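The flower school at Skatcombe

At ten in the morning the old seed warehouse in Skatcombe smells of coffee and warm dust, and everyone inside is talking about roses. One has gone into the wrong vase. Another is on the floor. Edeltraud Heitmann, who has spent most of the week guiding a pair of robot arms through the same small job, flexes her fingers, resets the table and starts again.

The job is flower arranging, or at least the very beginnings of it. The team here, a small group called Tusia, wants a machine that can pick up a stem, carry it across a table and put it where it belongs. They aren't writing out rules for how to do that. They are showing it, over and over, and saving every try so that a learning system can work out the pattern for itself.

I had pictured a bare white lab. Tusia has built something far more cheerful, with blue walls, clouds and orange stars, and a cherry blossom branch big enough to hide behind. I loved it on sight!

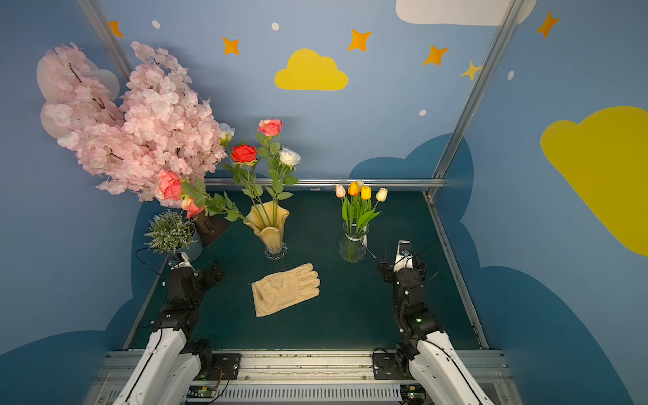 Thirty tries before lunch

Each try is called an episode. Edeltraud sits with a pair of hand controls, one for each arm, and whatever she does the arms do too. The system stores how every joint moved along with what the cameras saw. A decent episode takes less than a minute, and a good morning brings in 30 of them, with breaks for tea and for straightening bent leaves.

It looks easy until you have a go. I was given the controls for ten minutes and managed to push a tulip sideways, drop a rose and get one arm stuck politely waiting for the other. You lose all feeling in your fingertips, so you have to judge everything by eye, and a stem is a horribly thin thing to judge (I kept closing the gripper on air). When I did at last lift a rose and hold it, the whole room cheered, and I'm still rather proud of it.

My episodes were kept, too. Nayeli Pacheco, who looks after the recordings, marks each one with a short note: clean, slow, dropped, dropped and picked up again. She is especially fond of the last kind. A learner that has only ever watched perfect work has no idea what to do when a stem slips, and stems slip all day long.

Between episodes the table gets changed a little. A flower moves from one vase to the other, the glove is turned round, the lamp is dimmed. If the roses always stood in the same spot, the arms might simply learn the spot, and the first customer with a different vase would be let down. So there is a stack of cards by the kettle, and whoever is free draws one and does what it says. Thursday's cards had been shuffled by someone's four-year-old, which the team thought was as fair a method as any.

By mid-afternoon the pace had picked up and the chat had died away. Most of the work was going on round the jar of tulips, where a rose has to be brought in upright among leaves that would much rather be in the way, its long stems dragging along behind.
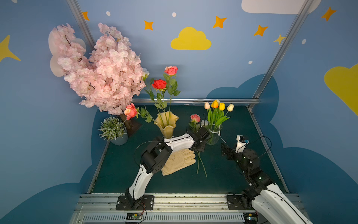
Dalibor Říha thinks the stems will be the making of the whole project. Boxes and cups sit still and keep their shape, he told me, and a machine can get by on very few examples of them. Anything that bends is different every time you touch it, and he would gladly swap a hundred tidy recordings for 21 awkward ones.

There's a test coming in July, when the arms will work from what they have learnt, with the hand controls unplugged. An earlier version had its turn in spring and got 4 stems into the vase before it began waving one gently at the wall. Edeltraud has the video on her phone and will show it to anyone who asks.

She was back in her chair by 2 with a fresh card from the stack. It said to move the yellow vase a hand's width to the left, and she did, and then she picked up the controls.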